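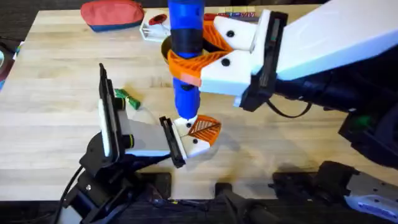 Vasiliu wants to know, before I write anything else down, why the aversion group is still drinking from the bitter bottle at all. Fair question, and I wish I had a clean answer for it!

18/10/2018

So, the two-bottle runs. Quick recap for anyone reading over my shoulder: mice get one bottle of sugar water and one with a little quinine in it, and a light goes on through the fiber when they lick. In one group the light drives the reward side of the pathway, in the other it should make them back off. The reward group is doing what we hoped (they practically live at the sipper). The other group is all over the place. Two of the animals went back to the bitter side again and again this morning, light on, as if it was nothing.

My first thought was side bias. We've been putting quinine on the left ever since the September batch because it made the sheets easier to fill in, which was lazy of me, and I'm switching sides every session from now on. My second thought was the lick sensor on box 9. It has been dropping licks when the contact gets sticky, and the log from this morning has a gap in it that I don't believe for a second. I cleaned it with ethanol and ran 100 test taps by hand with the metal probe and got every one of them back, so either it's fine now or it only misbehaves with a real mouse in there. Typical.

The other thing is dose. Drurport ran the same task with a weaker quinine mix and got a much nicer split between groups. I copied their numbers into the back of this book. Ours is strong enough that even the control mice hate it, so there's hardly any room left for the light to push them further down. I want to try half strength on Monday and keep the sessions at 45 minutes so we can compare with the old data.

Also, the Fikunier software update changed the time stamps again!! They're in milliseconds from box start now, and the old script reads them as seconds and gives you garbage. I fixed my copy, the one in the shared folder is still the old one, don't use it.

Still to do: order sippers from Tondport, relabel the cages on the bottom rack, find out who has the good fiber cleaver. Slices from the first group are in the fridge, second shelf, foil on.

Filed under: Lab notebook, Reward & aversion, Behavior

3 comments

ratchet_b: Half strength sounds right. We had the same floor problem and spent over a month blaming the laser.

Vasiliu: Okay, but please weigh the bottles too. I don't trust box 9, ethanol or no ethanol.

coldroom: The cleaver is in our drawer, sorry! Come get it whenever.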